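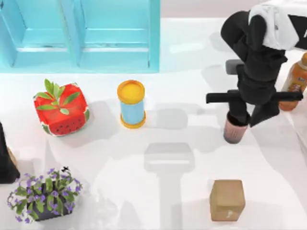 Cirnska Robotics | Simulation and Planning Team | Support log

Ticket 826: planner rejects cup grasp with "start state in collision"
Opened by: Mahnaz Khosravi
Assigned to: Seul-gi Myung
Status: closed
3 comments | 2 shares

Mahnaz Khosravi, 15 October 2024
Hello, I have a problem with the tabletop scene, the one with the light blue cabinet and the watermelon cube. When the gripper is at the pink cup, I ask Tendden for a lift motion and it stops before any planning is done. The message is always the same:

plan_lift: start state in collision (finger_left, cup_pink)

I have raised the planning time limit to 2000 ms and it did not help. I also moved the orange bottle away from the right finger, because I thought the bottle was too near. Same message. With the cardboard box as the target, the lift is planned without error.

Seul-gi Myung
Thank you for the clear report. The time limit has no influence at this step, so please put it back to your old value. Two questions. Is the cup attached to the gripper before you call plan_lift? And which collision shape does the cup have, the mesh or the convex hull?

Mahnaz Khosravi
The cup is attached, I checked it in the scene tree. For the shape I did not choose anything, so it must be the default. In the log I find "cup_pink: hull, 466 vertices".

Seul-gi Myung
Then I think I understand. The hull closes the opening of the cup, so for the checker the cup is a solid body. If one finger goes inside the rim, it is a collision, even when the picture looks correct. The box has no opening, therefore it works. Please try this:

1. In the object file of the cup, set collision_shape to decomposed.
2. Delete the cached hull, otherwise the old one is loaded again.
3. Add finger_left and finger_right to touch_links for the attached cup.
4. Restart the planning server and load the scene.

Step 3 alone will also remove the message, but then the hull stays wrong for the other arm.

Mahnaz Khosravi
I did all the steps. At first the message was still there, as I had deleted the cache in the wrong workspace. After the correct one was deleted, plan_lift returns a path. I repeated it with the bottle in its original position and it also plans.

Seul-gi Myung
Good. I will ask Annick Arsenault to change the default for all open containers in the Brestness object set. Closing this one.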